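September, late evening

I promised myself to write in English every night this month, and already I have missed three. Tonight I have no excuse. The dishes are done and the rain keeps me inside.

The big news is that my sourdough bread finally rose. Amparo Bravo gave me a piece of her starter in August, in an old jam jar, and she told me to feed it each morning with the same weight of flour and water. I did this faithfully, but my loaves came out flat like slippers. Yesterday I left the dough on top of the water heater instead of on the kitchen bench, and this morning it had climbed over the edge of the bowl. I baked it for the time that Amparo wrote on the card. The crust was a little too dark on one side, but the inside had good holes and the flavour was sour in the right way.

I ate two slices standing up, with butter, and then I was nearly late for the bus.
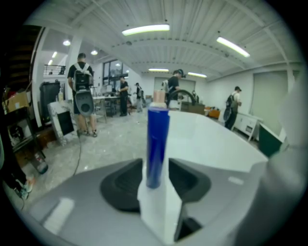
On the bus I read more of the book which Lyle Lyons lent me, about a family who keeps a lighthouse. I am on page 122 and I still mix up the two brothers. The writer uses many words for wind. I have made a list at the back of this notebook: gust, squall, breeze, gale, draught. The last one is also used for beer, and the spelling makes no sense to me at all.

At lunch I telephoned my mother. She is well, her knee is better, and she has repainted the hallway a colour she calls "almost yellow". She wanted to know if I have joined the choir yet. I said I would go and listen first. She said listening is not singing, and after that she talked for a long time about my cousin's wedding. There will be 18 people at the small dinner and I must find a present which fits into a suitcase. I thought of a tablecloth. Mother thinks a tablecloth is for old people – but she has asked for one herself, so I don't know what to believe.

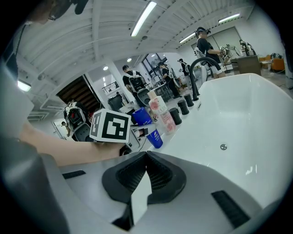 After work I went to the choir. It meets in the hall behind the library in Virley, and I walked past the door twice before I found the courage. Olga Pacheco, who leads it, put me with the altos without asking anything. I had planned only to sit at the back. They are learning a slow song about a river and the tune goes down where I expect it to go up, so I was wrong in the same place every time. The woman beside me hummed my part a little louder to help me. I was grateful and also ashamed, mostly grateful.

They have asked for some $2 a week for tea and biscuits. I paid with a five and forgot to take my change.

It was dark when I walked home, and I practised the river song under my umbrella as far as the bakery. I must ask Olga how to say "bough". I have heard it now in two ways.

Tomorrow: feed the starter, buy rye flour, return the ladder to Rodrigo, write to my cousin. Also look at tablecloths, just to look.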